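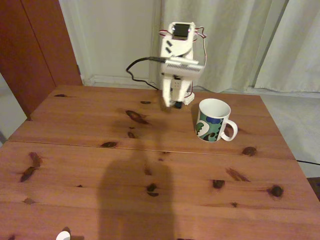 Notebook 4, page 80

June. Bench work, Stunholm room. Entry by M. Rastogi.

Purpose of session: to record demonstrations of the mug task on the small white arm by remote control, and to compare them with the hand-guided set made for Colcombe. The mug stands to the right of the arm and slightly forward of it, handle to the right. This is the start position for all runs below unless noted.

Setup. Arm at the far side of the pine table. Leader arm operated from a separate stand. Recording software is the Visis build, unchanged from the previous entry. Joint zero was checked before the first run and again after the last. No drift found at the shoulder. The wrist read slightly high on the second check and should be looked at before the next session.

Runs. Eight demonstrations were recorded, of which five were kept. Two were discarded when the operator paused too long above the rim, and one when the fingers closed on the handle from the wrong side. The pause is a known fault in our remote demonstrations. The operator stops to judge depth, and the trained policy then learns to stop in the same place. Operators are asked to approach at one steady speed and to accept a less exact grasp.

Comparison with hand guiding. Moving the arm by hand gives a smoother path in the first half of the reach. It is less satisfactory near the mug, where the demonstrator's wrist tends to push the lower joints out of line. Remote control gives the reverse. Goel has proposed joining the two, with a hand-guided reach followed by a remote grasp. I have no objection in principle, but the change of method in mid-episode must be marked in the log or the files will be of no use to anyone else.

Table surface. The seam between the two leaves of the tabletop is slightly raised on the left. Please do not place the start position across it. A mug set down there may rock, and the demonstration will then include a correction that does not belong to the task.

Lighting. The operator's shadow reaches the middle of the tabletop when standing in front. Stand to the side during recording, or keep the same position for the whole set and note it.

Cable. The black cable on the left of the middle segment must have slack before the arm is turned fully to the right. Check by hand with power off.

To do:
Recheck wrist zero.
Repeat the three discarded runs with the same operator.
Send the kept files to Colcombe with this page number.
Agree with Goel on a label for mixed episodes.

M.R.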